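Against the smooth worktop

15/04/2018

Kitchen worktops are sold by the square metre and judged by the square centimetre. A buyer stands in a showroom, tilts a sample tile towards the window, runs a thumb over it and decides. The sample is small, new and clean. The worktop it stands for will be three metres long, lit from one side, and wiped with a damp cloth several times a day until the house is sold.

My argument is that the trade has spent too long improving the wrong property. Hardness has risen, and so has resistance to heat and staining. Legibility has been left to the decorators. By legibility I mean how easily a person can see what is on the surface: crumbs, water, a splinter of glass, the lid of a small jar. A worktop is a background before it is anything else, and a background that hides its contents is a poor one however hard it is.

Consider plain gloss black. It is offered by every supplier I have dealt with, Skivex and Halum among them, and it usually sits near the top of the price list. A clean gloss black worktop acts as a dark mirror. It shows the window, the lamp and the underside of the wall cupboards. A clear liquid on it is seen only when the eye catches the change in reflection, and that depends on where the person is standing. Flour shows up well. Black pepper, dark crumbs and broken smoked glass do not.

Plain gloss white has the opposite fault. Coffee is visible at once, but spilt sugar and salt are not, and a sliver of clear glass is close to invisible. Owners of white worktops tend to clean more often than owners of black ones, which the showroom counts as a drawback. I would count it as the surface doing part of its job.

Between the two lies the patterned surface, and it is here that most of the trade's effort is now spent. A pattern breaks up reflections and disguises scratches. It also disguises everything else. The eye finds an object by its edge, and a field of veins or flecks supplies hundreds of false edges. The finer the pattern and the higher its contrast, the longer the search takes. A large, slow vein on a dark ground is less of a nuisance than a speckle, for the simple reason that most things dropped on a worktop are the size of a speckle.

The usual defence is that a cook knows where everything is. This holds for pans. It does not hold for what has been dropped, and it holds even less for anyone whose sight has begun to go. Loss of contrast sensitivity often arrives well before any trouble with reading, and it is not picked up by a letter chart. A person may pass the chart and still put a hand down on a paring knife.

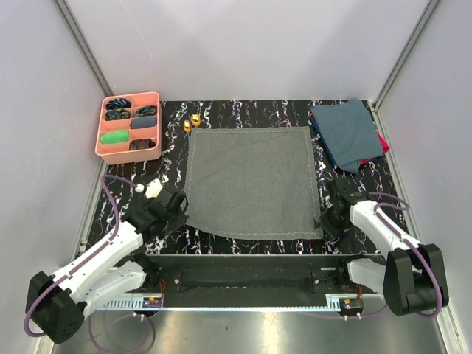 Plain grey felt on a black marbled surface, with two gold eggs near the mat's upper-left corner.

The cheapest remedy is a mat. A plain square of mid-grey or mid-brown material, large enough to work on, restores a uniform background where it is needed and leaves the rest of the worktop to its pattern. It should be matt, of one colour, and in the middle of the tonal range, so that both light and dark objects stand out against it. Felt suits dry tasks such as sorting screws or mending a watch strap. For food it has to be something that can be scrubbed. Corners will curl in time and need to be pressed flat.

A mat is nevertheless a repair, and a buyer should not have to repair a new worktop. The better course is to specify the surface properly to begin with. Suppliers already publish figures for gloss. Fourie gives them for its whole range, though they have to be asked for, and the lower-gloss boards cost no more than the others. What is missing is any statement of pattern scale and pattern contrast. Neither is difficult to measure. A photograph under fixed lighting and a few lines of arithmetic would do it.

I put this to the trade desk at Prevmont last June and was told that customers do not ask. I do not doubt it. Customers did not ask for slip ratings on floor tiles until the ratings were printed on the box. A figure has to exist before it can be compared, and at present the only figure on the sample tile is the price.

Until then the buyer can run a crude test. Ask for the largest sample the showroom will lend. Take it home, lay it flat at working height and leave it under the kitchen light after dark. Scatter a pinch of salt, a pinch of pepper and a few drops of water over it, then step back to the sink and try to find all three. Repeat it by daylight. If the water cannot be found without bending down, choose a different board.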